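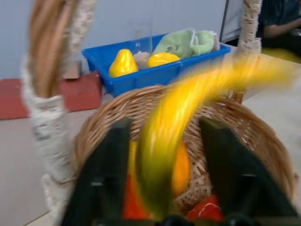 Wicker basket with a cord-wrapped handle.

The police report finally came through, so I can write down what happened with the garage while I still have the order of it straight. A few people have asked and I keep telling it in pieces.

Our garage in Bereck sits behind the house and opens onto the alley. It has the big roll-up door and a side door with a window in it. One night in October someone broke the window, reached in, turned the lock and took both bikes, the miter saw, my drill set and a bag of soccer balls. They left the ladder and the mower. They also left the garage light on, and that was how I found out. I got up at 5 a.m. to let the dog out and saw light on the fence.

I did not hear the glass. The dog didn't either, or didn't care. My wife had the fan on, as she does all year.

The first thing I did was wrong. I went in and started picking up glass before I called anyone. The officer who came was polite about it, but she did say she would have liked to see the floor first. She took pictures of the door, asked for a list and gave me a card with a case number. The whole visit was short. She told me to look for serial numbers, and I said I would, and then I spent most of that day learning that I had never written any of them down.

The bikes were the main loss. Mine was a Quan, the gray commuter model, bought used. My wife's was newer and cost more than I had remembered. Her serial number turned up in an email from the shop. For mine I called the man who sold it to me, and he still had the original receipt in a folder. He read the number to me over the phone twice. I am grateful to him and I should keep a folder too.

When I added everything up for the insurance company it came to $2,128. I used what we paid where I had a record, and for the rest I looked up the current price and took some off. The adjuster then took more off. After the deductible we got a check that covered my wife's bike and part of the saw. I'm not complaining much. I had expected an argument and there wasn't one, just a lot of forms asking for the same things in a different order.

The camera is a sore point. We have a Clundix over the back steps and I had always assumed it covered the garage. It covers the steps, the trash cans and a strip of lawn. On the recording from that night the yard gets brighter at 2:40 when the garage light goes on, and that is all. Nobody walks through. I have watched it more times than I needed to.

Aliki Giannakopoulos, who lives across the alley, had something better. Her camera points down toward Plandance Street and it caught two people walking bikes past her fence. You can't see faces. You can see that one of them has a backpack and that the other is having trouble with my wife's kickstand, which has been loose since summer. She sent the clip to me and to the officer the same morning. She also brought over a sheet of plywood and helped me screw it over the window, and I hadn't asked her for either.

So that was where it stood for almost 5 weeks. Then I got a call that a bike matching one of the serial numbers had been found at a house in another part of town, along with a lot of other bikes. It was mine, the old one. I drove over with my ID and the case number and signed for it. The seat was different and the rack was gone. I asked about the other bike and the tools and was told they would let me know. There has been one arrest that I know of, and I don't know if it had anything to do with us.

The side door is now a steel one with no window. A hundred people will tell you what lock to put on it. I used the one the hardware store had. The camera has been moved to the corner of the house, and I went out in the dark and walked the whole route from the alley to make sure I showed up. I did, including the part where I tripped on the hose.

I also took a picture of every serial number in the house and garage and emailed them to myself. It took one evening. The mower's is on the underside of the deck, if you have the same kind, and you will want gloves.

My wife hasn't picked out a new bike yet. She says she'll wait until spring when the shops have more in stock, and in the meantime she has been riding mine with the wrong seat on it.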